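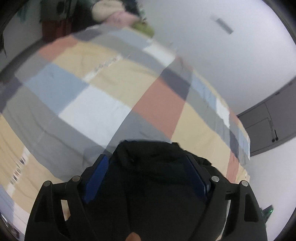

*The quilt on the guest bed. The yellow with the row of dark marks is at the lower left.*

**Ticket 154: dark marks on pale yellow block, patchwork quilt**
Opened by: Lilian Obura
Sold by: Polta, Trosutside shop
Opened: September 2021
Status: closed, see last entry

**Lilian Obura, first message**

Hi! I bought this quilt from your Trosutside shop in the spring and I love it, so please don't read this as an angry letter. It lives on the bed in our back bedroom (excuse for having people to stay, mostly) and I washed it for the first time last week. When I spread it out again I found a row of little dark marks on the pale yellow, and they look smeary, like something started to come off and then changed its mind. I can't swear they weren't there before the wash. I'd never gone over it block by block, who does?

Things I've tried so far:

- Damp white cloth, cold water, dabbing only. The cloth stayed clean and the marks stayed put.
- A drop of dish soap on the same cloth. Same result, plus a ring I then had to rinse out.
- Staring at it from the doorway to see if I could live with it. I could, probably, but my mother sewed for a living and she is coming for a week.

I did *not* use bleach or the stain stick, mainly from fear of what they'd do to the yellow.

My questions are whether this is dye from the charcoal block, whether it's something printed on the fabric before it was sewn, and whether I can put it back through the machine. I'd also love to know if the stitching can take it. There's a thin gray line running diagonally over the upper part and I really don't want that puckering.

**Madhu Dwivedi, Polta customer care**

Hello Lilian, thanks for the photo and for holding off on the bleach! Please keep it out of the dryer until we've sorted this, since heat can set a mark. Could you let me know:

1. What temperature you washed it at, and with what else.
2. Whether the marks go through to the back.
3. Whether you can feel them with a fingernail.
4. Whether the white patch by the right-hand edge is sitting badly or just rumpled. It looks crumpled up in your picture and I'd like to rule out shrinkage while we're at it.

**Lilian Obura**

OK, reporting back.

1. Cold, gentle cycle, Masanja liquid (the unscented one). I'd love to say it went in alone but I put a navy pillowcase in with it to fill up the drum. I know. I knew when I did it.
2. Nothing on the back. I flipped the corner over and held it up to the window and the back is completely clean.
3. Can't feel a thing. They're in the cloth, or at least they're not crusty.
4. Just rumpled! I pulled it straight and it lies as flat as the ones next to it. I'd thrown the quilt over the bed in a hurry and never smoothed that side down.

It went out on the line to dry, no dryer, so I've dodged that one by luck.

**Madhu Dwivedi**

Very useful. Loose dye from a pillowcase usually gives you a cloudy patch with no clear edges, and it tends to show up on the white first. A row of small separate marks makes me wonder more about ink. Some of the cotton we buy in has a line printed near the selvage, and that part is meant to be trimmed off before cutting. I've passed your photo to Hongjun Fan in our workroom, who knows the cloth far better than I do.

In the meantime, could you check the big white block and the light blue one for any tint? Daylight is best.

**Lilian Obura**

Checked both, by the window, with my reading glasses on. The white is white and the light blue looks the way it always did. The salmon pink ones are fine too, I did those while I was kneeling there anyway. So I think the pillowcase is off the hook and I have apologized to it.

By the way, I've also now dealt with the heap of clothes and bedding at the head of that bed, which I only noticed when I looked at my own photo on a bigger screen. There was a dark red thing in there that I'd spent half the summer looking for. No help to you at all, but I was so pleased!

**Hongjun Fan, Polta workroom**

Hello. I can't be certain from a photo, but my best guess is printed ink from the edge of the fabric. If so, it should have been cut away and that is our mistake. The smearing would fit with a first wash.

Please try this, on one mark only:

- Lay a folded white towel under the yellow, between the top and your hand if you can pinch the layers apart a little.
- Put a little rubbing alcohol on a cotton swab. Touch it first to a bit of yellow well away from the marks and wait 8 minutes. If the yellow comes off on the swab, stop there.
- If it doesn't, press the swab onto the end mark and lift. Don't rub. Turn to a clean side each time.
- Rinse with cold water and let it dry flat before you judge it.

The stitching will be fine with this and with another cold wash. Please don't wring it.

**Lilian Obura**

Right, so, test spot first. No yellow on the swab, hooray. Then I did the end mark, press and lift, press and lift, and the swab went gray! First time anything has come off on anything. I kept going until the swab came up clean and then rinsed.

Left it overnight. The mark hasn't gone completely, but I had to hunt for it, and next to the ones I hadn't touched it was a big difference. I got cocky and did the rest of the row the next morning with the radio on. It's slow and your knees know about it afterward.

One small problem: where I got impatient and rubbed (you said not to, I know you said not to) the yellow has gone slightly fuzzy. It isn't a hole or anything. Do I leave it alone?

**Hongjun Fan**

Gray on the swab fits with ink. Leave the fuzzy part alone, it is only raised fibers. You can shave it very lightly when it's fully dry if it bothers you. Then one cold wash with nothing else in the drum, and dry it flat or over 2 lines so the weight is shared.

**Madhu Dwivedi**

Lilian, we'd like to offer you either a replacement block sewn in at the workroom or a partial refund, whichever you prefer. If you go for the new block we'd need the quilt for a few weeks. I should warn you that the yellow we have now comes from a different batch and may not match the rest.

**Lilian Obura**

I'll take the partial refund, please. A few weeks without it means my mother gets the scratchy blanket, and a yellow that doesn't match would bother me more than what's left of the marks.

Wash number two is done, by itself this time, and it's dried over the lines like you said. From the doorway I can't see the marks. Up close I can find where a couple of them were, though that's because I've had my nose in that block for days. The gray stitching hasn't puckered. The white one on the side is lying flat too, because I made the bed properly.

Thanks, both of you!

**Madhu Dwivedi**

Refund sent to your original card. I've left a note on the stock record so the remaining quilts from that batch get their yellow blocks looked over before they go out. Closing the ticket, but reply to it if any of the marks come back after the next wash.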